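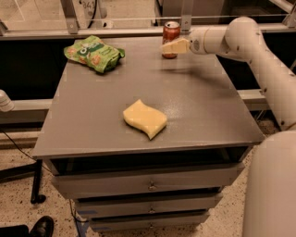 **VIE DES LOCAUX**

Closard a reçu lundi le nouveau mobilier de sa salle de pause. Les tables grises à tiroirs, commandées chez Metwally, remplacent les anciens plateaux sur tréteaux. Chacune compte 3 tiroirs à poignée métallique, sous un renfoncement ouvert.

Les paquets de chips et les canettes ne doivent plus rester sur les tables après 18 h. Une éponge est à disposition pour le nettoyage. La salle ouvre dès 7 h, et la livraison des chaises est prévue en septembre.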